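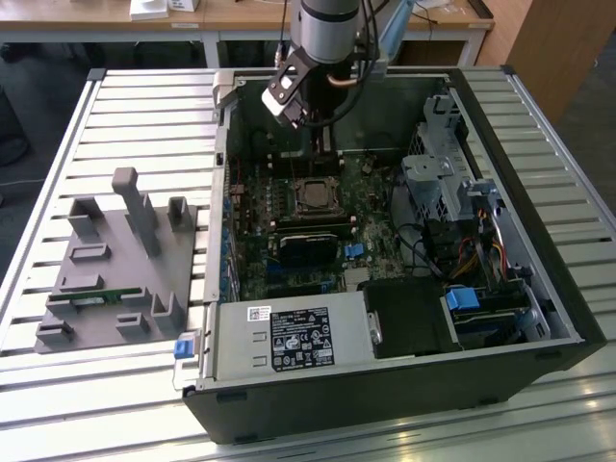
Did the Treltance Ballroom ever have a house band of its own?

It had two, a dance orchestra for weekends and a smaller polka outfit that played the afternoon sessions in the downstairs room.

Hello everybody,

I wanted to get the short answer up top for the people who read on their phones, and now I'm going to go on for a while. Deepak's message has had me in the clippings boxes three evenings running and I have been having a wonderful time. I'm quoting his post below for anyone who missed it.

On 14 May 2022, Deepak Singhal wrote:
> Hi list. My aunt Anju danced at the Treltance on Pandey Street
> in Ostance when she first came to town, and she remembers a
> bandleader with a clarinet who told terrible jokes between
> numbers. She is sure he was there every time she went. I had
> always read that the Treltance only booked touring acts. Was there
> a regular band? And does anybody know what was pressed on the
> Tendus label, apart from the one polka 78 that everyone has?
> She would also love to know what became of the neon sign.
> Thanks, Deepak

Deepak, your aunt is right and the books are wrong! Or at least the one book is wrong, the little green one with the staples, which is where I think we all got the "touring acts only" story. The writer went through the newspaper ads, and the ads only ever gave the name of whoever was coming through on the bus. The house band never got its name in an ad unless there was nobody else on the bill. You have to look at the union dues ledger, and at the backs of the dance cards, where the orchestra is listed down in the corner in tiny type.

The clarinet player would be Melur Liem's predecessor in that chair, I'm fairly confident. I have him in the ledger under just an initial, "R.," with the rest of the line lost to a water stain. Melur took over the clarinet and the leading at the same time, one September, and by then they were already calling themselves the Treltance Serenaders. So which of the two men your aunt remembers depends on when she was going. Could you ask her whether the jokes came before or after the waltz set? Melur always did his before the waltzes, and kept the band quiet while he did them. I have that from Gaurav Nishad, whose father ran the coat check and who has heard most of those jokes more often than he wanted to.

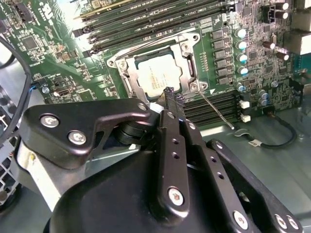

As for the size of the band, the ledger has them at seven players most of the time: clarinet, two trumpets, trombone, piano, bass, drums. For New Year's they would bring in extra people and go up to 13, and I found a wonderful complaint from the management about having to feed all of them. The stage was shallow. If you've ever stood in what is now the upstairs of the carpet store you can still see where the front lip was, there is a change in the floorboards and a little dip that you feel with your foot before you see it. Thirteen people and a grand piano up there must have been like a streetcar at rush hour.

The downstairs group is the one I get really excited about. Konrad Imhof led it on button accordion, with a fiddle, a tenor banjo and a tuba, and they played for the afternoon dances when the shoe factory's early shift got out. No tickets, you paid at the bottom of the stairs. Those sessions hardly left any paper behind them, but they left a lot of tunes. At least three of the polkas that people around Ostance still play at weddings came out of that basement, and the one we all call "Pandey Street" was on Konrad's set list under the name "Number Nine." Nobody I've talked to can say what One through Eight were. I would give a great deal to hear them.

Now, Tendus. This is where I need help from the collectors. The label was a side business of the furniture store across the street, which sold phonographs and wanted something to play on them. I can document the following:

Tendus 101, Imhof's group, the polka everybody has, with the schottische on the back

Tendus 102, Imhof's group, two waltzes, I have only seen the label side in a photocopy

Tendus 104, Treltance Serenaders, a fox trot and a novelty vocal, the singer isn't credited

I can't find any trace of a 103. It might have been assigned and never pressed. There is a receipt for "records, second order" made out to the furniture store, and if I'm reading the quantity correctly it was around 70 copies, a tiny number even for a local label, so it's possible that 103 was made and every copy got sat on or thrown out. If yours has a maroon label in place of the blue, please, please write to me, off list or on. I don't want to buy it. I just want to know what's in the dead wax and hear the thing once.

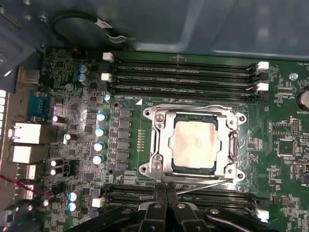 Processor and memory slots.

Condition on the ones I've handled is all over the place. The 101s were played to death, and I mean that as a compliment to the band. My own copy has a gray groove right where the accordion comes back in after the trio, so somebody used to pick the needle up and set it back down there again and again. I do the same thing.

If you are going to make a transfer of one of these, try a wider stylus than you normally would. They were cut by somebody who hadn't done much of it, the first two inches of 101 run noticeably sharp, and a standard tip rattles around in there. I've had good luck going slow on the cleaning, distilled water and a soft brush, and leaving the noise reduction alone until everyone has had a listen to the raw version. Send me the raw file even if you think it sounds awful. The tuba is in there, I promise. It took me a dozen plays to find him and now I can't stop hearing him.

Deepak, on the sign. I have half an answer. It came down when the building changed hands, and the word TRELTANCE went one way and the dancing couple went another. The couple spent some years bolted to the back wall of the bowling alley with the tubes gone. After that I lose track of it. The lettering I've never found in any photo later than the ballroom's last season. Gaurav thinks the T and the R were in a garage on the north side at one time, and he is going to ask. 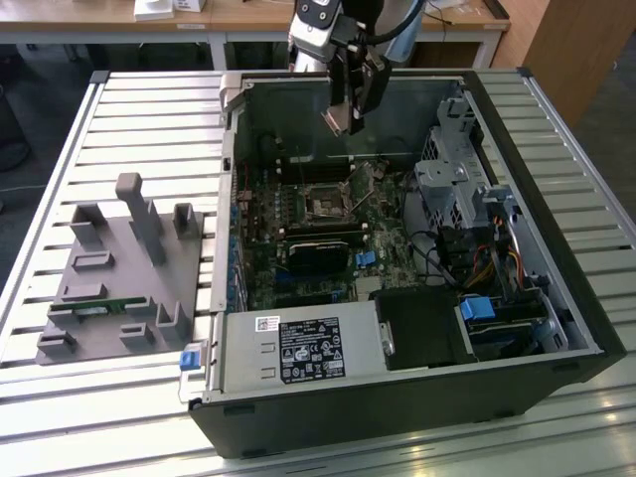

One more find while I have your attention, and it's the best of the lot. Tucked in the ledger there was a folded sheet with the order of dances for a single evening, written in pencil, with keys. Every tune has its key next to it and a little slash count for how many times through. It's the first time I've seen how they put a night together. They start in F, and stay there for what looks like most of an hour (easy on the horns, I suppose), then jump to D-flat for one slow number and straight back out again. Whoever thought of that had some nerve! I tried it at home on the piano and the hair went up on my arms.

I'll type the sheet out and post it when I've worked out the abbreviations. I'm stuck on "B.H. 2x," which comes up right before intermission. Big Hop? Blue Heaven? It could be a medley of something. Guesses are welcome, and if anybody on the list had a parent or grandparent who played in a band with the Serenaders' library, they may have used the same shorthand.

Also, a question back to Deepak: would your aunt be willing to listen to 104 and tell us if she knows the voice on the novelty side? I can put it on a CD or just play it down the phone.

(Still looking for the page of the ledger after the water stain. The numbering skips, so it existed.)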